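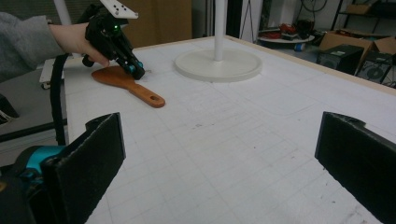
Juvitz Automation Center
Public Programs Office, official account

3 April 2023

1/ The Juvitz Automation Center thanks everyone who attended our spring open day. The notes in this thread cover the demonstrations, the questions we heard most often, and arrangements for those who could not get a place.

2/ The first demonstration took place in the teaching room on the lower floor. Staff presented hand-held grippers, which a person carries and closes by hand while a camera on the tool records the motion. The recordings are later used to train robot arms.

3/ The objects were ordinary kitchen items. The wooden spatula drew the most discussion. Its paddle is wide and flat, its handle is narrow, and a gripper has to approach each end differently. Several visitors asked why we do not start with blocks. We do, in the introductory course.

4/ Visitors also asked about the faint grid drawn on the white tabletop. It is in pencil. Staff use it to return an object to a known starting position between attempts, and it is redrawn when it wears away.

5/ The green light on the gripper was another frequent question. On our units it shows that the tool has power. It does not show that a recording is in progress, and operators are taught to check the recording screen separately.

6/ In the main hall, our partner Brestico presented its Nepia sorting cell. Sessions ran for 47 minutes, including questions. The last session started late because of a fault in a door sensor, and we apologize to the families who had to wait.

7/ Registration for the day closed at 1,355 places. Hall capacity is limited to 600 at any one time, and entry was managed by time slot. Visitors who arrived outside their slot were admitted when space allowed. We will print the slot more clearly on the next tickets.

8/ Teachers requested the handout on grasping and object shape. It is being corrected (the second page had the wrong diagram) and will be sent to all registered schools. Schools that did not attend may request a copy through the Public Programs Office.

9/ Proletum, our program for high school students, is accepting applications for its next term. Groups of up to 3 students may apply together. Applicants do not need programming experience. Those who applied in January do not need to submit their forms again.

10/ Items left in the coat area are being held at the front desk. Please bring a description of the item when you come to collect it. The desk is open during regular building hours and is closed at lunch.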